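Gripper opens by itself after protective stop, drops part on resume

Posted in: Grippers and end effectors
Tags: protective stop, tool I/O, two-arm cell, fragile parts
Status: answered

tornness_bench

We have a two-arm tabletop cell that picks up glass and candlesticks and sets them out in a row. Both arms carry parallel electric grippers wired through the tool connector. Supply is 24 V from the arm, switched by the controller. The open/close command is one digital output, high for close. There is a second output for force level and one input for "object detected".

The fault is as follows. If the left arm goes into a protective stop while holding a part, the gripper keeps hold. The operator clears the stop on the pendant and presses resume. At that point the fingers open by a few millimetres, then close again. With a wooden block this doesn't matter, as the block is caught again before it has moved far. With a glass vase the part slips, and we have broken two. No injuries, but one went over the front of the table and the pieces reached the floor where people walk.

What I have established so far:

The log shows 239 cycles on the left arm since the last firmware update and 5 protective stops. The gripper opened on resume in every one of the stops where it was holding something.

The right arm has the same gripper and the same program structure and has not done it. It has also had fewer stops, so I don't put much weight on that.

Tool voltage measured at the connector stays at 24 V throughout the stop. I do not think the gripper is losing power.

The program sets the close output once, waits for object detected, then moves. Nothing in the program opens the gripper between pick and place.

The stops themselves are explained (joint 4 is near its limit on the approach to the back row, so the speed goes up and trips the limit). I can move the table to get rid of those. I would still like to know why the gripper moves, as I can't promise there will never be another stop.

Is this a controller setting or is the gripper at fault?

Onwood_Controls

Check whether the outputs are set to hold or to reset when the program is paused. On most controllers that is a setting per output, in the I/O page of the installation file, and it is easy to have it different on two arms if the files were not copied from each other. Also replace the tool cable. Ours was faulty and gave all sorts of odd behaviour.

cundari_integration

The voltage reading rules out a loss of supply, but only down to what your meter can show. A handheld meter will miss a dip of 30 ms, and some grippers will reset their output stage on less than that. Put a scope on both the supply and the close line and trigger on the falling edge. You will then know which of these three cases you have:

Close line drops, supply steady. The controller is changing the output. Look at the pause/resume action on that output, as the previous poster says, and also at any background thread or start-up block that runs again on resume. A block that sets all outputs low "to begin from a known state" is a common cause. It will look harmless in the program because it sits well above the pick.

Supply dips, close line steady. The gripper is restarting. Many of them do a short finger movement on start-up to find their reference. A few millimetres out and back in would fit this quite well. The cause is then the controller switching tool power during the change of safety state, or a worn cable at the wrist. Flex the cable by hand with the arm stopped and the fingers empty, and watch the trace.

Both steady. The gripper is acting on its own. Read its fault register before you cycle the power, as the register is usually cleared on start-up.

Separately from the cause, I would change three things. Open on low is a poor choice for a fragile load, since any lost signal is a release. If your gripper accepts a two-wire command (one output to open, one to close, hold when neither is present), use it. Make the operator confirm that the part is supported before resume. Add a check of the object detected input straight after resume and stop the program if it is false, so that the arm does not carry on with an empty or half-held part.

Do all the testing with something that doesn't break, and keep hands out from under the fingers. A gripper that closes again without a command is a pinch hazard as well as a dropped part.

tornness_bench

Thank you both. Scope results: supply steady, close line drops for 204 ms on resume. So it is the first case.

The output setting was "hold" on both arms, so it was not that. The cause was a start-up block in the left arm's program, left over from a Lindqvist test stand we took the program from. It writes zero to all tool outputs. It was meant to run once, but it had been placed in a thread that restarts whenever the program resumes. The right arm's program was written later and doesn't have it. I have removed the block, forced a stop with a foam cylinder in the fingers and resumed, and the close line stays high.

I have also added the check on object detected. The two-wire command will have to wait, as we have no spare tool output until the force level is moved to the serial link.

The layout is below for anyone working on something similar. The tall candlesticks are part of the reach problem, as the arm has to come in over them.

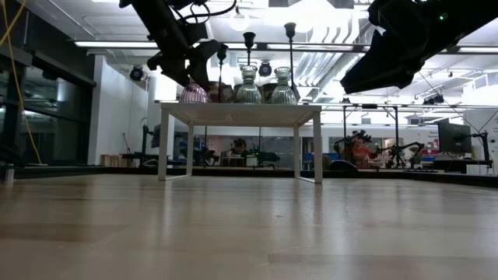

Left gripper lowered over the purple vase, black candlesticks behind the glassware.

cundari_integration

Good. Repeat the forced stop at several points in the motion before you put glass back in. A thread that restarts on resume can behave differently depending on which line the main program was at. Check too what happens on a full emergency stop, because tool power may be cut there, and a steady close line is of no use if the gripper has no supply. You need to know from the gripper's manual whether it holds mechanically with the power off.

Onwood_Controls

I would still change the cable.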